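로봇 작업 안전 공개일 다녀온 이야기

검색어를 입력하세요 검색

10월 6일 화요일, 라스트스테드(Laststead) 공개일에 다녀왔습니다. 양팔 로봇으로 침구와 천 다루는 작업을 시험하는 곳인데, 저는 로봇보다 작업 수칙이 궁금해서 신청했어요. 우리 팀도 8월부터 셀 운영 기준을 새로 쓰고 있거든요. 안내는 우르슐라 베드나레크 씨가 맡아 주셨고, 입구에서 두 쪽짜리 수칙서부터 나눠 주셨습니다. 이런 거 정말 좋아합니다! 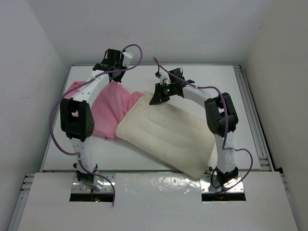 수칙서의 첫 장은 작업 영역 이야기입니다. 팔이 움직이는 동안에는 손을 넣지 않고, 물건을 다시 놓을 때는 정지 상태를 확인한 사람이 소리 내어 말한 뒤에 들어갑니다. 케이블 항목도 따로 있어서 반가웠어요. 팔을 최대로 뻗은 자세와 가장 접은 자세에서 각각 여유 길이를 점검하고 기록합니다. 보라색 케이블이 그리퍼 쪽에서 고리를 그리며 팔꿈치를 지나 내려오는 걸 보니 왜 두 자세를 다 보라고 하는지 바로 이해가 되더군요. 분홍 천을 집은 팔 옆으로도 선이 꽤 크게 늘어져 있었고요. 우리 기준서에는 "케이블 정리 상태 양호" 한 줄뿐이라 좀 부끄러웠습니다.

점검표는 모두 19개 항목입니다. 작업 시작 전에 한 번, 사람이 교대할 때 또 한 번 씁니다. 미노루 가네코 씨 말씀으로는 처음엔 훨씬 길었는데, 다들 읽지 않고 체크만 하길래 과감히 줄였다고 해요. 남긴 기준은 "그 자리에서 눈이나 손으로 확인할 수 있는가"였답니다.

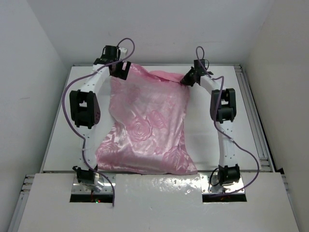 줄인 항목은 버리지 않고 주간 점검으로 옮겼습니다. 볼트 조임이나 비상정지 버튼 시험 기록 같은 것들이에요. 그리고 약 2000회 동작마다 그리퍼 손가락을 살펴보는데, 횟수는 사람이 세지 않고 제어 프로그램이 알려 줍니다. 질문 시간에 주디트 세하누 씨(다른 회사에서 오신 참가자)가 기록을 얼마나 보관하는지 물었더니, 실제 기록철을 꺼내서 보여 주셨습니다. 손글씨 메모까지 그대로 있는 기록철이라니, 한참 넘겨 봤네요. 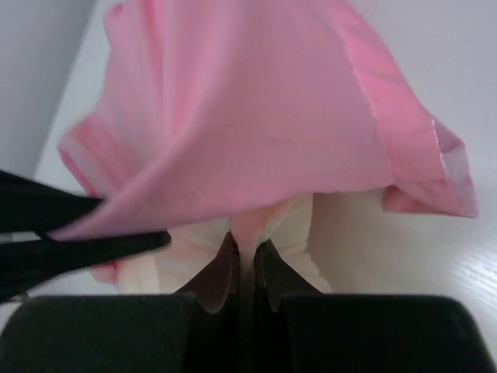
가장 오래 이야기한 주제는 천을 집는 기준이었습니다. 딱딱한 부품과 달리 천은 집는 위치가 조금만 바뀌어도 모양이 달라지니, 합격과 불합격을 글로 정하기가 어렵습니다. 그래서 여기서는 집은 폭, 겹친 장수, 주변 주름을 나눠서 적습니다. 손목 쪽 화면으로 보면 분홍 천이 두 손가락 사이로 좁게 모여 들어가고, 그 뒤로 크림빛 천이 양옆으로 불룩하게 접혀 있어요. 이럴 때 바깥 천만 물린 건지 안쪽까지 같이 물린 건지 애매하면 "불명"이라고 쓰는 것이 규칙입니다. 짐작으로 합격을 주지 않는다는 이 항목, 우리 기준서에도 꼭 넣고 싶어요.

수칙서는 요청하면 파일로도 보내 준다고 합니다. 저는 그 자리에서 신청했고, 받는 대로 팀 회의에서 우리 점검표와 나란히 놓고 볼 생각입니다.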